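Progress report to the Lirent fund
Garment Sorting and Folding Strand
Reporting period ending September
Prepared by Aldana Lucero, reviewed by Danjuma Balogun

1. Summary

Work in this period covered the handling of single garments between a basket and a flat surface. The steps in scope are removal from the basket, spreading, edge location, folding and return. Spreading and edge location are now written up as fixed procedures. Folding is in draft. Return to the basket has been started but is not far enough along to report in detail.

The work surface is the white rectangular tabletop approved in the last report, with pale walls at the back and sides. The basket is white plastic with lattice sides and stands at the upper left corner of the tabletop. We looked at placing it on a side shelf and decided against it. The reach became longer and garments dragged over the side wall.

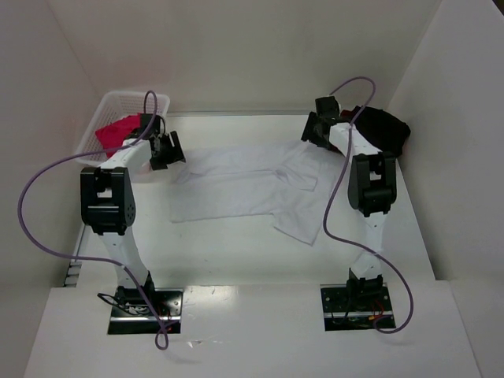 Enville Textile Handling Group — Laundry and Linen Section

2. Spreading

The long-sleeved garment is the main test item for this period. It was chosen over the towels used earlier for its sleeves, which account for most of the failed folds in our records. The target condition is nearly flat. Small creases in the body are accepted. A sleeve lying under the body is not, and the garment is lifted and laid again.

The procedure now reads as follows. The garment is taken from the basket by whatever part is uppermost. It is laid down on the tabletop, and the nearest free edge is found and drawn outward. The sleeves are then drawn out one at a time. Smoothing comes last. In the earlier version smoothing was done after each pull, and this moved parts that had already been placed.

The full set for the period was 60 spreading trials. Of these, 41 reached the target condition on the first attempt. The remainder needed at least one lift and relay. The most common fault was a cuff folded back on itself, followed by a hem caught under the body.

White garments on a white surface remain the hardest case. The edge of the cloth shows mainly as a soft line of shading, and that line weakens when the room lighting is even. Colored items, such as the bright red cloth, are much easier to tell from the tabletop and the basket. We have kept both kinds in the item list and report them separately from now on.

3. Basket condition

Items are put into the basket crumpled, without any attempt to arrange them. Pre-folded items gave results that looked better and told us little about ordinary laundry. The lattice sides have caused minor trouble with thin fabrics, which can press into the openings when the basket is full. The rim is smooth and has not snagged any item.

The fill level has been lowered. Two items are now the normal load, and a full load is used only when removal is the step under test. Stüber supplied a second basket with solid sides for comparison. It has been unpacked but no trials have been run with it.

4. Edge location

Edge location was split from spreading at the request of the fund's reviewer. The step consists of finding a single layer of cloth at a border and closing on it without picking up the layer below. With thick cotton this is straightforward. With thin or slightly see-through material the border is difficult to judge at close range, and a long sloping edge may be read as a fold or the reverse.

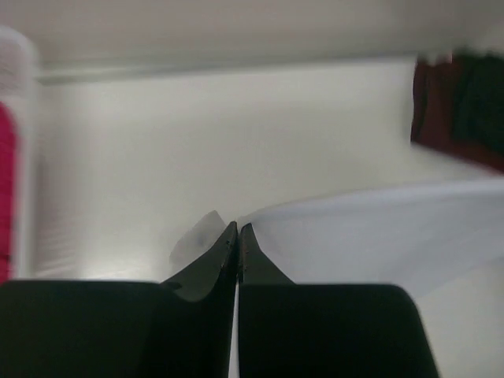

Fig. 2. Fingertips nearly touching, with a pale sheet-like edge to the right.

Close-range views are now kept for every edge trial. Each is labeled with one of three terms: edge, fold or unclear. The third term was added in this period. Before that, doubtful views were forced into one of the other two, and the two people doing the labeling disagreed too often for the counts to be of use. The earlier views have been relabeled, and 54 of them moved to unclear.

Thin material also stands up slightly when pushed from the side, and may then hide what lies behind it. The draft procedure calls for approach from above in such cases. It has been tried on a small number of items only, and no result is claimed.

5. Folding

The draft fold sequence is sleeves inward, then sides, then hem to collar. Two variants of the sleeve step are being compared. In the first, the sleeve is laid straight across the body. In the second, it is turned down along the side after crossing. The second gives a narrower stack and takes longer. A choice will be made when both have been run on the same items.

6. Budget and supplies

Spending is within the approved lines. The garment order from Trakum arrived short by one size, and the supplier has credited the difference. No new equipment is requested. A small transfer from travel to supplies is proposed, to cover replacement garments — repeated handling stretches the cuffs, and stretched items are withdrawn from the test list.

7. Next period

Planned work:
Complete the fold comparison and fix the procedure.
Run removal trials with the solid-sided basket.
Repeat the white-on-white spreading trials under angled light.
Write up return to the basket as a draft.

Questions on the spreading figures should go to Aldana Lucero. Questions on the budget transfer should go to Danjuma Balogun, who will need the fund's answer by Friday if the garment order is to be placed with the current supplier.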